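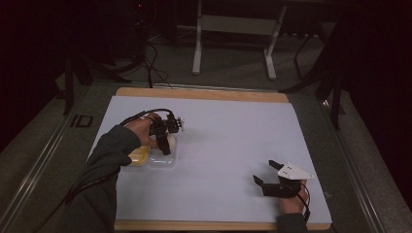
Vol. 3, p. 164

January, after supper

Shobha swears the paper makes all the difference. One big white sheet over the board, she says, and you stop fussing about crumbs and stains and get on with sorting. I have my doubts. A sheet that size is mostly bare paper, and I have never seen bare paper stay bare in any room I work in. Still, it lay smooth tonight, I will give her that.

The clear tub went on the left, with the yellow thing right up against it. I would have put them a foot apart. Damián says close together is fine so long as you can see what is in the tub – and you can, there is something pale in there, no need to lift it out. Fine. I asked him what happens when there are six tubs and he changed the subject to supper.

Isauro wants to order 200 more sheets from Lomis. I said let's use up what we have. He read me the price twice as if that would help.

The lighting is still poor. Everything white goes a bit lavender by evening and I don't trust myself to tell clean from nearly clean. Eliseo promised a lamp before Christmas. No lamp.

Will try Shobha's way until the end of the month. Not expecting much. Must call Xóchitl back about the shelf.

We use cookies to remember your reading preferences. Accept | Manage settings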